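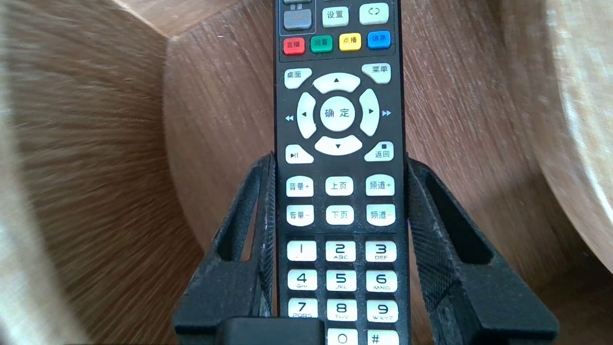 Colored keys, arrow pad and OK button on a set-top box remote

Wanted: people who get annoyed by remote controls

Posted 15 February 2018

Hi! I run the living room studies at Sundumitz, a small design shop in Jallport, and I'm looking for people to come sit on our couch and use a TV remote for an afternoon. That really is most of the job. You get paid, you get tea, and you get to complain to someone who will write it all down.

The project is called Kettle (it has nothing to do with kettles, it was the first name anyone put on the folder). We're redrawing the button layout for a set-top box remote and I want to know how people find their way around the ones that are already out there, especially in households where more than one language is spoken. So a lot of what you'll handle has Chinese labels on the keys. Some of you will read them with no trouble and some of you won't read a word, and I need both kinds.

Who I'm looking for:

Anyone 18 or over who watches TV at home at least a few nights a week
People who read Chinese, whether you grew up with it or are still learning
People who don't read any Chinese at all
Anyone with stiff hands, tired eyes or reading glasses they can never find -- please, please write to me

You don't need to be good with gadgets. If you're the person in your family who hands the remote to somebody else, you're exactly who I'd like to meet. I can't take people who design electronics for a living, sorry. You'd be great company but you know too much. 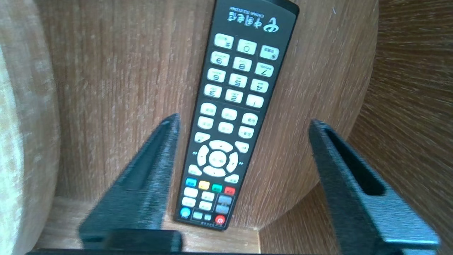
The first session is all about finding things without being told where they are. I'll read out a task, like "go back a page" or "turn the box off," and you go hunting with your thumb while I keep quiet and take notes. On the China Telecom remote, for example, the number keys sit at the same end as the logo, and the red power button is way down at the other end, past the arrow pad and the row of blue, yellow, green and red keys. I'd like to know where your hand goes first, and whether you pick the thing up the right way around when you grab it off a table without looking.

The second session is more of a conversation. You'll get paper cutouts of the keys and a blank remote shape, and you can put everything where you think it belongs. Bring opinions! If you want the arrows at the bottom and the volume on the side, go for it.

The practical bits

Where: Sundumitz, 3225 Movov Street, Jallport. Use the side door, the front one sticks. There's an elevator.
When: sessions start in June, weekday afternoons and a few evenings. Each one runs two hours with a break in the middle.
Pay: $169 for the pair of sessions, by check or gift card, handed to you at the end of the second one.
Spots: six in this round. If it fills up I'll keep your details for the next one, unless you'd rather I didn't.

We record your voice and your hands, never your face, and you can stop whenever you like.

To sign up, call extension 959 on the main Sundumitz line or drop a note at the front desk. Tell me which languages you read, which afternoons are good for you, and what the remote at your house does that drives you up the wall. Long answers are welcome -- I read every one of them.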